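毛衣为什么会暖和？

天一冷，大人就会说："快把毛衣穿上！"你乖乖套上毛衣，过一会儿，身上果然暖洋洋的。那么问题来了：毛衣自己会发热吗？

我们来做个小测试。找一支温度计，看看房间里是多少度，记下来。然后用毛衣把温度计裹得严严实实，等上30分钟，再打开看。咦，度数几乎没有变！毛衣里面没有小火炉，也没有藏着电池，它一点儿热都不会生出来。

真正发热的是你呀！你的身体每时每刻都在"烧"早饭和午饭，把食物变成力气和热量。毛衣做的事情，是帮你把这些热量留住，别让它们跑得太快。

那毛衣靠什么留住热量呢？答案你可能想不到，靠的是空气！

空气是个慢吞吞的邮递员

热量喜欢从热的地方往冷的地方跑。有些东西传热特别快，比如铁勺子，放进热汤里，不一会儿勺柄就烫手了。有些东西传热很慢，比如木勺子，在汤里泡半天，勺柄还是温温的。

空气比木头还要慢！如果把热量想成一封信，铁就是骑着摩托车的邮递员，空气呢，就是一边走一边看蚂蚁搬家的邮递员，信在他手里要耽搁好久好久。

你可能要问了：空气到处都是，那我不穿衣服，周围不也全是空气吗，怎么还会冷？问得太好了！因为外面的空气会动。你身边的空气刚被你焐热，风一吹，它就带着热量跑掉了，新来的冷空气又要你重新焐。想让空气好好保暖，得先让它老老实实待着不动。

毛线就有这个本事。把一根毛线凑到眼前，最好用放大镜看，你会看到好多细细的绒毛，弯弯曲曲，乱蓬蓬的。绒毛和绒毛之间有数不清的小缝隙，空气钻进去，就像小朋友进了迷宫，东拐西拐，半天出不来。这样一来，你身上就像裹了一层静悄悄的空气被子。

绵羊的卷毛

很多毛衣是用羊毛做的。绵羊的毛天生就是卷的，这种卷卷毛有个大好处：它们挤在一起的时候，谁也没法跟谁贴得平平的，中间总会留出空儿来。你抓一把羊毛，使劲捏成一个小团，再松开手，它又会慢慢鼓起来，好像在伸懒腰。

羊毛的表面也很有意思。在显微镜底下，每一根羊毛都披着一层小小的鳞片，一片搭着一片，有点儿像屋顶上的瓦，也有点儿像松果。有了这些鳞片，羊毛纤维能互相勾住，纺成线以后不容易散开。

可是鳞片也会闯祸！用热水洗羊毛衣服，又使劲搓来搓去，鳞片就会越勾越紧，纤维越挤越密，毛衣就缩水了。我们《问不完》小栏目收到过读者Divya Shetty的来信，她说妈妈的一件毛衣洗完以后，刚好能给她的小熊穿。小熊倒是很高兴，妈妈就不一定了。

当然啦，毛线不是只有羊毛一种。棉线是从棉花来的，摸起来凉爽光滑；还有一种腈纶线，是在工厂里用化学原料做出来的，又轻又便宜，颜色也特别鲜艳。山羊、羊驼，还有一种毛长长的兔子，它们的毛也都能纺成线。

一根线怎么变成一件衣服？

现在讲我最喜欢的部分！

你见过布是怎么织的吗？普通的棉布，比如床单，是用两组线织成的。一组竖着，叫经线；一组横着，叫纬线。纬线从经线上面过一下，再从下面过一下，上、下、上、下，像在排队玩钻山洞。这样织出来的叫"机织布"，也叫"梭织布"，它平平整整的，往两边拉一拉，不怎么会变长。

毛衣可不是这样的。毛衣是用一个个小线圈套起来的，后一个线圈从前一个线圈里钻出来，再等着下一个线圈来钻它。一圈套一圈，一排接一排，就长成了一大片。这种办法叫"针织"。

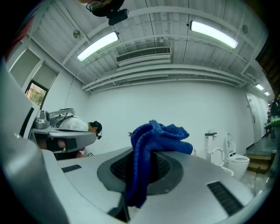 线圈有什么了不起呢？你拿一根橡皮筋和一根直直的棉绳比一比就知道啦。哦不对，橡皮筋自己就会伸长，这样比不公平！我们换个办法：把一根棉绳在桌上摆成弯弯的波浪形，然后捏住两头轻轻往外拉。绳子本身没有变长，可是波浪被拉平了，两头的距离就变远了。针织的线圈也是这样，你一拉，弯的地方变直一点儿，整片布就变宽了；一松手，线圈又往回弯。所以毛衣领口那么小，你的大脑袋也能钻过去，袜子也能紧紧抱住你的脚。

还有，线圈和线圈之间又有好多小空儿，又能存不少空气。绒毛里面有空气，线圈中间也有空气，毛衣可真是个空气仓库！

不过仓库也怕大风。线圈之间的空儿比较大，风一使劲就能钻进来，把存好的暖空气赶走。所以刮大风的日子，光穿毛衣还会觉得凉飕飕的，在外面加一件薄薄的防风外套，一下子就好多了。外套自己没多厚，它的任务是把门关好。

正面和反面

找一件针织的衣服，翻过来翻过去看一看。最常见的那种织法，正面像一排排小小的"V"字，或者说像一串串麦穗；反面呢，是一道一道横着的小鼓包，像水面上的波纹。织毛衣的人管它们叫"下针"和"上针"（有的地方叫"正针"和"反针"）。

神奇的是，下针和上针其实是同一种针！你从正面看是下针，绕到背后看，它就变成上针了。这两种针轮流着用，能变出好多花样。比如袖口，常常是几针下针、几针上针这样排过去，织出来一条一条竖着的棱，叫"罗纹"。罗纹特别有弹性，能把手腕裹得紧紧的，不让冷风往袖子里钻。

要是把线圈交换一下位置，让左边的跑到右边，右边的跑到左边，就会出现麻花辫一样的花纹。麻花花纹的地方线叠着线，更厚，也更暖和。

线圈还有一个小脾气：它们是一个靠着一个站稳的。要是有一个线圈断了或者脱了，它下面那个没人拉着，就会跟着滑出来，接着又是下一个……于是衣服上出现一道长长的"梯子"。所以看见毛衣上有线头，千万别去拽！请大人用钩针从反面把线头钩进去藏好，就没事了。

奶奶们的速度和机器的速度

用两根棒针织毛衣，一针一针来，很考验耐心。教我织东西的Lutfa Marikar老师，起头的时候让我织一条8针宽的小带子，给杯子当围脖。我织得歪歪扭扭，越织越宽，不知道怎么多出来好几针！Lutfa老师看了笑着说，多出来的针都是从线缝里偷偷溜进来的，每织完一排数一数，就能抓住它们。

后来我又织了一条围巾，一共71排，中间有一个洞。那个洞我没有补，因为手指头刚好可以伸进去，挺好玩的。

针织机就快多了。机器上有一长排小钩针，每根钩针负责一个线圈，大家一起上、一起下，唰的一声，一整排就织好了。早在四百多年前，就有人造出了织袜子的机器，那时候的人看了，一定惊讶得合不上嘴！

给毛衣洗个舒服的澡

毛衣要轻轻地洗。先看看衣服里面缝的小标签，上面画着一个小水盆，盆里要是写着数字30，就是说水温不要超过30度。盆里画着一只手，就是要用手洗。要是小水盆上打了一个大叉，那就别下水，交给干洗店去。

洗完以后不要拧麻花，用大毛巾把毛衣卷起来，像卷寿司一样，轻轻按一按，水就被毛巾吸走了。晾的时候最好平着铺开。湿毛衣很重，挂在衣架上，水会拉着线圈往下坠，等晾干了，你可能会得到一件长裙子！

叠毛衣也一样，厚毛衣叠好放在抽屉里，比挂着更不容易变形。

动手试一试：哪只杯子凉得慢？

这个实验要用到热水，请一定叫上大人一起做，倒水的事情交给大人。

你需要三只一模一样的杯子、一只旧的毛线袜、一块和袜子差不多大的薄棉布、两根橡皮筋，还有一支可以量水温的温度计。

第一只杯子什么也不穿。第二只杯子用薄棉布裹一层，拿橡皮筋扎住。第三只杯子套上毛线袜，也扎好。请大人往三只杯子里倒一样多的温热水，每过5分钟量一次温度，写在本子上。

先别急着往下想，猜一猜谁凉得最慢，把你的猜测也写下来。科学家们都是这么干的，猜错了一点儿也不丢人，猜错的时候往往学得更多呢。

做完以后还可以换个玩法：把热水换成冰块，看看哪只杯子里的冰化得最慢。你会不会觉得，穿了毛线袜的冰块会"热"得化掉？别忘了，毛衣自己是不发热的！它能拦住里面的热往外跑，也能拦住外面的热往里跑。以前卖冰棍的人，就用厚厚的棉被盖着冰棍箱子，就是这个道理。

小朋友来信问

Dilruba Karunaratne问：为什么有的毛衣穿着扎脖子？

因为有些羊毛纤维比较粗，粗纤维的头儿硬硬的，碰到皮肤不容易弯，就会戳得你痒痒的。细的羊毛一碰就弯，所以摸起来软软的。在里面穿一件棉布衬衣，把领子翻出来，就舒服多啦。

Kevser Işık问：脱毛衣的时候为什么会噼里啪啦响？

那是静电！毛衣和里面的衣服互相摩擦，会让电荷从一边跑到另一边，攒多了就"啪"地跳一下。冬天空气干，电荷不容易溜走，所以响得特别欢。关了灯再脱，说不定还能看见小火花呢！

Gayan Nanayakkara问：毛衣上的小毛球是从哪里来的？

衣服总在蹭来蹭去，比如胳膊肘蹭桌子，书包带子蹭肩膀。短短的纤维被蹭出来，缠在一起，就滚成了小球。不要用手揪，越揪纤维出来得越多，请大人用去毛球的小机器轻轻推一推就好。

你还有什么关于衣服的问题？写下来寄给我们吧，画成画也可以！下一期我们要讲雨衣，请你先去观察一下，水滴落在雨衣上是什么形状的。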